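Ticket 2960: Exported renders come back darker than the preview
Mon 11 July, posted by the Flarnberg helpdesk

Status: open, waiting on vendor
Product: Avano, desktop version
Reported by: catalog desk, Urquijo office

Problem as reported

Pictures exported from Avano look fine in the preview pane and come out darker and muddier once they are placed in a catalog page. The catalog desk says it affects "everything." I asked for a list. The list had 52 files on it, out of 538 in the job folder, so it does not affect everything. It is still a lot of files to fix by hand, and the job is due at the printer this month.

First reply from vendor support

They told us to restart the program, clear the cache and update the graphics driver. I did all of it, in that order, and exported the same file after each step. No change after any of them. I don't see how a graphics driver would alter the numbers in a saved file anyway, but it was on their checklist and they would not move the ticket along until I had done it.

Second reply

They said our monitors need calibrating. Maybe they do. The preview and the placed file were open side by side on one monitor, though, so whatever is wrong with the monitor is wrong with both of them. I sent that back and got the monitor article again with a different greeting.

What I checked on our side

Opened a bad file and a good file in Zarnis and compared the file info. The good one has a color profile embedded. The bad one says "none." Checked ten more from the list and they all say none. Checked ten that nobody complained about and nine have a profile. The tenth has none either and looks dark to me, so I suspect the desk missed it.

That gives me something to go on, but I am not calling it the cause yet. A missing profile should mean the page layout program guesses, and its guess should be the same every time. Two of the bad files look much worse than the rest and I can't explain those.

The export window has a box marked "Keep profile." It was ticked. I unticked it, exported, ticked it again, exported again. The second file had the profile. So the box works, but apparently only after somebody touches it in that session. Repeated this on another machine with the same result. The release notes for the last update say "improved export settings," and I would like to know what was improved.

Test file

The desk wanted me to test on a product shot. I have not done that yet, and would rather settle first how the two versions are to be compared.

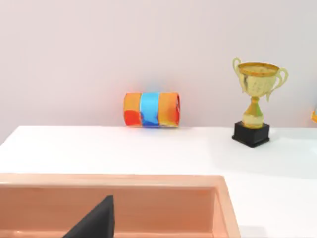
Test render: orange and blue banded cylinder on white tabletop.

The lower part of the blue is a deeper shade and so is the bottom of the left orange band. Compare the same spot in both versions, preview against placed, and go by the readout in Zarnis. "Looks dull" is not a measurement.

Workaround for now

1. Open the export window.
2. Untick "Keep profile," then tick it again.
3. Export one file and check its info before running the batch.
4. Repeat every time Avano is restarted.

Files already exported have to be exported again. Adding a profile afterward in Zarnis did bring one file back, but I have tried it on only one and would not trust it for the whole job.

Latest from vendor

They say they "cannot reproduce" it and asked for a screen recording. Sent. They now say a fix may be in the next update. They said the same about the font menu problem, and that ticket is still open. Leaving this one open too until I have seen an update exported straight from a fresh start with the profile in place.

Related tickets
Font menu empty after sleep — open
Avano: batch export stops with no message — closed, no fix
Zarnis file info panel slow on network drives — open
How to send a screen recording to the helpdesk

Contact the helpdesk | © Flarnberg | Back to top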